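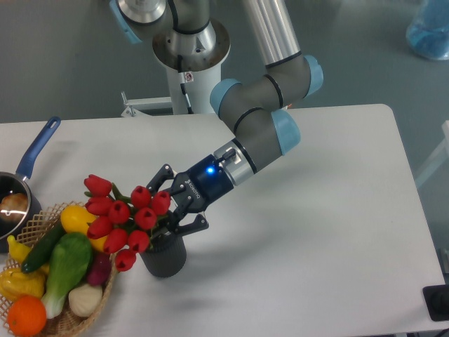
## Off-air cassettes play sharp, and not all by the same amount

**slowleader**

I am transferring 21 cassettes of a late-night radio show that went out on the community station in Grundale. All were recorded off FM at home on one deck, which is long gone. I am playing them on a two-head Mangubat deck into a USB interface at 24-bit, 48 kHz, and editing in Plorura.

Most of the tapes play sharp. The station used to send a 500 Hz tone before the top of the hour, and a few of the recordings caught it. On those tapes it reads 512 Hz in the Plorura spectrum view. A single on the Ninier label that I also own on vinyl is sharp by a similar amount when I compare the two by ear.

The complication is that 4 of the tapes seem to be correct, or close to it. They are the same brand and length as the others and the handwriting on the labels is the same. None of the 4 has the tone on it.

1. Is my playback deck fast, or was the recording deck slow?
2. Should I fix this with the deck's internal speed trimmer or in software?
3. The tapes are marked "NR" on the label, which I take to mean type B noise reduction. Does the order of correction matter?

I would like to keep the files usable as an archive, so I don't want to bake in something I can't undo. Posted 16th May; I started the transfers in April and have 6 sides done, all flat with no correction.

**halftrack**

Check the playback deck first. Everything else depends on it.

Get a speed calibration cassette (3,000 Hz or 3,150 Hz, either works), play it from the middle of the side, and read the frequency over at least a minute. If the tape reads within half a percent of nominal, your deck is fine and the error is on the recordings. Don't use a prerecorded album as a reference. Duplicators were not consistent and you don't know the pitch of the master.

Your numbers: 512 over 500 is a ratio of 1.024, so the tapes play 2.4 percent fast. In musical terms that is 41 cents, a bit under a quarter tone. It is too large for normal tolerance on a healthy deck but ordinary for one with a tired belt or a motor trimmer that has drifted. If the Mangubat tests correct, the recording deck was running slow by that amount.

On the 4 good tapes, the likely causes are:

- they were made before the old deck drifted, or after someone had it serviced
- they were made on a different machine, or are dubs

Look for a difference in azimuth. Sum the two channels to mono on a passage of speech and listen to the top end. If the 4 tapes need a different head angle from the others for the brightest mono sum, that points to a second machine. If the angle is the same, I would lean toward a change in speed on the one machine.

Use software for the correction. The trimmer is a single-turn pot on most decks of this type, it is touchy, and once you have moved it you have lost the one fixed point in your chain. Leave it alone unless the calibration tape says the deck is wrong.

In Plorura, use the resample function with speed and pitch linked. Do not use "change pitch" or "change tempo" on their own. Those keep one and alter the other, which is wrong here, and they leave artifacts on drums and applause. The speed factor you want is 500/512, or 0.9766. The file will come out 2.4 percent longer.

Also check the start and end of a side separately. Recording decks with a worn takeup or a weak motor can drift along the side, and then one factor won't do. If you only have the tone at one point, find a second reference such as mains hum. It is 60 Hz nominal in the US, and on an off-air tape it may come from the studio or from the receiver, but both would have been on the grid. Subtract the hum of your own chain first, or at least know what it looks like with the tape stopped.

**bulk_eraser**

just use the pitch slider until it sounds right. 2.4 percent is nothing, most people can't hear it. DJs on those shows ran the turntables off speed anyway

**ferric_notes**

Adding to halftrack's answer, for the third part.

Order of work:

1. Clean and demagnetize the heads.
2. Set azimuth for each tape, by ear, in mono, with noise reduction off.
3. Capture flat, with noise reduction off. This is the archive file.
4. Decode to a second file.
5. Correct speed on the decoded file.
6. EQ last, if at all.

Azimuth has to come before decoding. Type B tracks the level of the high frequencies, so if the top end is low at playback the decoder pulls it down further. The same applies to playback level. If it is off by a couple of dB the decode mistracks, and you hear it as dullness or as hiss that breathes behind speech.

Plorura has no decoder that I know of. If yours is the same, switch the deck's own decoder in and make a second pass. It doubles the playing time, but the hardware level is already referenced to the head.

I disagree with the post above on turntables. A record cued off speed affects that record only. The tone is generated at the station and has no turntable in its path, so it is the better reference. If the Ninier single and the tone disagree after correction, trust the tone.

Write the factor used for each side in a text file next to the flat capture.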